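Small-parts drawers: what is worth believing

I have been told for years that a little cabinet of clear drawers will sort out a workbench. I doubted it, bought one anyway, and half of what I was told was wrong. The tips below are the half that survived.

Yellow organizer, white board, small silver piece:

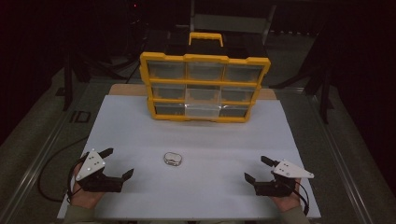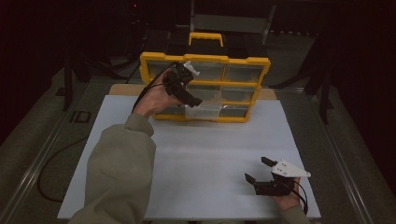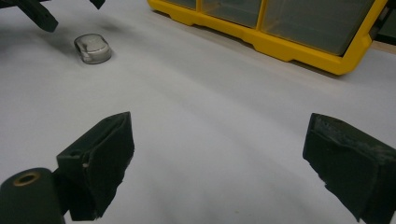 Start with fewer categories than you want. The usual advice is one drawer per type of screw, which sounds fine until you own 846 types of screw. I sort by job: hanging things, fixing chairs, bike, electrical. If a drawer takes more than four words to describe, split it.

"Clear drawers don't need labels." I don't buy it. Tinted plastic hides plenty, and from arm's length a washer looks like any other washer. Masking tape and a marker will do. I tried the printed labels from Skosia and they peeled by December.

Work on something pale. A plain white board over the bench is the one tip I'd pass on without grumbling. Small shiny parts show up against it, and you can carry the board off when you need the table for supper.

Don't pull a drawer all the way out to find one thing. Woo-jin Byun at the Arkmont repair night swears by tipping the whole drawer into a saucer, and I've watched him chase the results across the floor twice. Open it partway, take what you need, shut it.

Keep the heavy stuff in the bottom row. This one is repeated everywhere and for once I agree - a tall case with bolts up top wants to go over when you tug on it.

Be suspicious of the carrying handle. It's handy for moving the case from shelf to bench. I wouldn't trust it down a flight of stairs unless the drawers lock, and on mine they don't. Two rubber bands around the front, then carry.

Drawer liners: skip them. I cut felt for 3 drawers and all it did was collect lint and tiny nails.

As for the "miscellaneous" drawer, every guide says to ban it. I have one. I empty it on a Thursday when there's nothing on, and most of it goes in the trash.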